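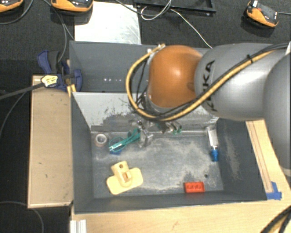
Gray bins at the sorting station, second hall

The Halten site is on the edge of town, past the bus depot, and the visitor entrance is around the back next to the loading doors. I got there a little before 9 for the July open day. They gave me a badge, a pair of safety glasses and a map with the route marked on it. The route takes two hours if you stop everywhere, and I did.

The first hall is storage. Small goods for repair shops and schools come in here, and the shelves go up to the ceiling. Marijke Lambrechts led our group of 18. She said the site carries 2000 different items, most of them small enough to hold in one hand. It was hard to hear at the back, so if you go next year, walk near the front.

The second hall was the part I had come for. Mixed goods are kept in open gray bins, and the one I looked at longest had a small roll of tape in a back corner, a bundle of teal-green cable and a pale yellow plastic part with a raised round section on a flat base. A bit of something blue was showing under the cable. I asked why things so different go in together. Marijke said that returns arrive mixed and it saves shelf space to leave them that way until they are sorted.

The bins get hard use. The back wall inside was covered in dark scrape marks, mostly low down, and the floor had pale worn patches across the middle. I make storage boxes at home, so I asked what they do when one wears out. Xuelian Hou, from the maintenance desk, told me a scuffed bin stays in service and only a split one is replaced. They used to buy from Tveit and now they buy from Vellex – the corners are thicker, she said, and the price is close to the same.

Cable is the item they get the most questions about. Loose coils catch on everything, so each one is supposed to be bundled before it goes in a bin. There was a table where you could try it yourself. Mine came undone twice.

Packing is in the third hall. Cartons come in four sizes and the paper filler is cut on site. We did not get long there because the next group was already waiting at the door.

Coffee and rolls were in the canteen, free with the badge. Parking is on the grass by the depot and it was full by 10, so come early or take the 817 bus, which stops at the gate.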